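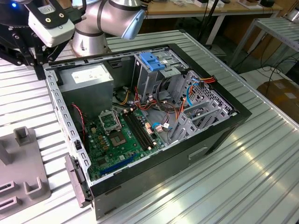 I'm trying to teach our arm to put memory sticks into old desktop towers, by teleoperation, and my demonstrations are getting worse the more of them I record. We refurbish office machines in Gevunport, and somebody above me decided the RAM step was "the easy one." I drive the arm with a Kaimal hand controller and record through Mimance, then train overnight. The tower lies on its side on the ribbed table with the four black memory slots empty, and my job is to bring a stick over from the gray holder on the left, get past the power cables that sag across the middle of the case, line up, and push. By hand this takes me a few seconds. By remote it takes me most of a minute, and a good part of that is dithering.

I have 211 demonstrations so far. The first 50 or so trained into something that at least went to the right slot and leaned on it. With all of them in, the policy hovers over the board, drifts left, drifts right, and then goes down between two slots with great confidence. Things I have tried:

- longer training (same hover, more electricity)
- dropping the episodes where I dropped the stick
- moving the case to the same tape marks every time
- recording at 7 in the morning before anyone can talk to me

Do I need a lot more demos, or better ones? And should I give up on teleop and just grab the arm and walk it through? It does have a hand-guiding mode. I've used it mostly to get the thing out of my way.

– Jayson Macapagal

---

**Reply 1** (marked helpful by the asker)

Go back and watch your own recordings at double speed. I did this with a connector task and it was like hearing my voice on an answering machine. Every time I lost sight of the tip I stopped and wiggled until I found it again. The policy doesn't know you were looking for something. It knows that over the board, one wiggles.

So the hover is yours. It learned that from you, and pretty well by the sound of it.

What I would do, in this order:

1. Pick one slot. The one nearest the socket or the one farthest from it, I don't care, but the same one until it works. If your 211 are spread over four slots with nothing telling the policy which one is wanted, going down between two of them is a perfectly reasonable average.
2. Practice without recording until you can do it with no pause longer than a breath. Took me an afternoon and a sore thumb.
3. Split the motion in your head: carry, line up, touch, push. Do the carry at one height, always clear of the cables. Line up from the same side every time.
4. Record 50 clean ones. Train on only those and compare.
5. Then add recoveries on purpose. Start a little off to one side, correct in one move, finish. Trim the part where you got it wrong.

Also tie those cables back for now. You can let them sag again once the plain version works. And check the latches on the slots are open before each episode. I lost most of a week's data to a closed latch and blamed the network.

On hand guiding: it's nicer for the push, you can feel the edge find the slot. The trouble is that your arms end up in the camera view, and then the policy trains on pictures with your sleeves in them and has to run without them. Some people guide by hand, save the joint path, and have the arm play it back with nobody near it while the cameras record. Tedious, but it works if the case really is in the same spot.

– Brigitta Thaler

---

**Reply 2**

Just get more data. We had over 2,070 demos on a bin task before it did anything useful. Drisance has a bulk labeling thing, look into that.

> *Comment from Jayson:* At a minute each plus resetting the case, I'd like to see my family at some point. What was the bin task?

> *Comment:* Socks.

---

**Reply 3**

Agree with most of Brigitta's list but I'd put force ahead of everything. Does your controller give you any feedback when the stick touches? If it doesn't, you are pushing by eye, and by eye a stick that's seated and a stick that's sitting on top of the slot look about the same. Check whether Mimance is logging the wrist force at all. On ours the box was unticked by default and we found out at demo 200.

If you have the force trace, plot it for your good episodes. You want a small bump at contact and then one big one. If you see five little bumps, that's you tapping around for the slot, and I'd throw those out even when the stick went in at the end.

Don't use good memory for this, by the way. The gold edge wears. We keep a cup of dead sticks.

---

**Update from Jayson**

Watched the recordings. I wiggle. I also seem to back away from the board and come in again for no reason at all in about a third of them, like someone parallel parking in front of a restaurant.

Force box was unticked. Ticked it. Cables are tied back, I'm on the slot nearest the socket only, and I'm 30-something episodes into the clean set. The small run I trained on those goes straight down over the correct slot and stops just short of pushing, every time. Is that a force thing or do I need to hold longer at the end before I hit stop? I've been cutting the recording pretty much the instant it clicks.

> *Comment from Brigitta:* Hold at the bottom for a second or two before you stop, then open the fingers and lift away in the same recording. Try that first before touching any settings.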